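Section 4: Oiling the top

Okay, so your desk is together, the legs don't wobble, and you've stopped finding spare washers in your socks. Now for the part I like best! If you bought the Bindine with the bare wood top, it left the shop sanded but with nothing on it, and it needs oil before you put so much as a coffee cup down. (If yours came pre-finished, skip to Section 5, you lucky thing.)

I use the Droltow hard oil that ships in the box with the bare tops. The can holds plenty for two coats with a bit left over for touch-ups. You can use another hardwax oil if you have a favorite, but then follow the times on that can and ignore mine.

What you need

The can of Droltow oil
A white nylon pad (in the bag with the hex keys)
Lint-free rags, cut-up T-shirts are great
Gloves
A metal bucket or a big can with some water in it
A window you can open

CAUTION: Rags soaked in oil can heat up and catch fire all by themselves. I mean it. Never ball them up and never toss them in the trash dry. Drop them in the bucket of water as you finish with each one, then lay them flat outdoors, one layer, away from anything that burns, until they're stiff.

Before you open the can

1. Pick a room that will stay warm and dust-free overnight. I do mine in the evening, after the dog has gone to bed.

2. Run your palm over the whole top. If it feels fuzzy anywhere, sand that spot lightly by hand, with the grain, using the finest sheet in the pack.

3. Vacuum, then wipe with a barely damp rag and let it dry for an hour.

4. Get down low and look across the surface toward a window or a lamp. Scratches and glue smears that are invisible from straight above jump right out at you from down there. Fix them now, they only get louder under oil.

Every top has its own figure, by the way. Some boards run in straight narrow stripes and some have those big rounded cathedral loops, and plenty have both. I get emails every September when the school-year orders go out, asking if a loop is a flaw, and it isn't, it's how the board was sawn. Just find out which way the lines run on yours, and plan to finish every pass along them.
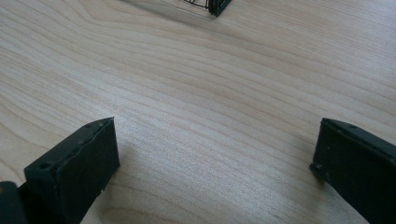 Jong-dae Min wrote in to say that he always oils the underside first: "One thin coat on the bottom, wait for it to dry, then flip it and do the top. Mine cupped the first winter when I'd only sealed one side, and the second desk I did both and it has stayed flat." I've put that into the steps below. Thank you!

Putting the oil on

5. Take the top off the legs and lay it face down on a clean blanket. Stir the oil well, don't shake it. Wipe one thin coat on the underside, buff off the extra, and leave it overnight.

6. Turn it over. Pour a puddle the size of a cookie in the middle and spread it with the white pad, out to the edges, in long strokes. Add more as you go. Thin is what you're after.

7. Wait 40 minutes. Put the kettle on, call your mother.

8. Wipe off everything that hasn't soaked in, and keep wiping with fresh rags until a dry one comes away almost clean. This is the step people rush, and then they write to me about sticky desks.

9. Do the edges last, with whatever is left on the pad.

10. Leave it overnight again, then repeat steps 6 through 9 for the second coat.

NOTE: The wood will go a little darker and warmer on the first coat. The second one changes the color very little, so don't keep adding coats hoping for walnut. If you want walnut, the Atinga stain goes on before the oil, and it has its own leaflet.

NOTE: You can set light things on the top after a day. Give it a full week before you use a wet cloth, a hot mug, or the clamp-on Cekunport lamp. The clamp pads leave rings in fresh oil, and I have the rings to prove it.

If a spot dries shiny or tacky, rub it with a few drops of fresh oil on the pad, wait five minutes, and wipe it dry. Then put the top back on the legs as in Section 3, steps 11 to 14, snug but not cranked down.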